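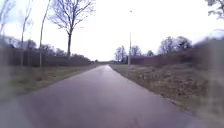
She has walked the path between Arville and Utley most mornings since she retired, and when I asked how it all began she laughed and said it was the dentist's fault. Her old surgery in Arville had closed, the new one was in Utley, and the bus took longer than her legs did. "I thought I'd do it the once," she told me over a very large pot of tea, "and then I found I was making up reasons to go back." She likes it best in the bare months, when the tarmac is wet and has a shine down the middle, and the hedge on the left has gone all brown and purple. The thin young trees in front of it are favourites of hers. "I do say good morning to them. Quietly, mind you, in case there's a cyclist."

I had come with a list of sensible questions and we got through perhaps a third of them, because she is the sort of person who answers the question next door to the one you asked, and it is usually the better one. We talked about boots (she has worn through a good many pairs and has strong feelings about laces), and about her late brother, who thought walking without a dog was a waste of a walk. She keeps a little notebook in which every outing gets a line. When I visited, the last line was numbered 1,032, and most of them say nothing more exciting than "wind" or "saw the heron again".

"People suppose I must be thinking deep thoughts out there," she said. "I'm mostly thinking about soup."

There is one decision to be made along the way, and she makes it late. 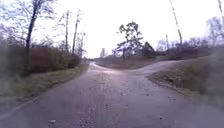
"If my knee's good I go the long way round, and if it's grumbling I go straight on," she explained. "I don't settle it at home, that would be cheating. I wait till I'm nearly on top of it and see which foot goes where." The long way adds 718 of her steps, a figure she worked out one May when she was bored, and she has never checked it. Her daughter gave her a watch that would do the counting for her. It lives in a drawer with the spare batteries and the good scissors.

I asked what she would change, if anybody put her in charge. She took a long time over this and poured us both another cup. A bench, to begin with – she is 50 years past being able to sit on wet grass and get away with it, she says. And she would leave the edges just as they are. She has seen paths elsewhere with neat kerbs all along them and doesn't care for it one bit.

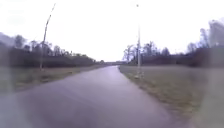 Her favourite part is the open stretch, and she was quite firm that I should write this down properly. It is where she slows up, even in poor weather, and has what she calls her look about. There's the big flat field on the right, with its strip of tawny grass running along beside the tarmac, and over on the left there's the tall pole that leans. "I lean a bit myself these days, so I'm fond of it," she said. In summer it is all much greener and busier, and she is glad for everybody, but she misses having so much sky.

By then the tea was cold and she had begun looking at her boots by the back door, so I put my pen away and asked whether I might come along some time. "You can," she said, "if you don't mind soup."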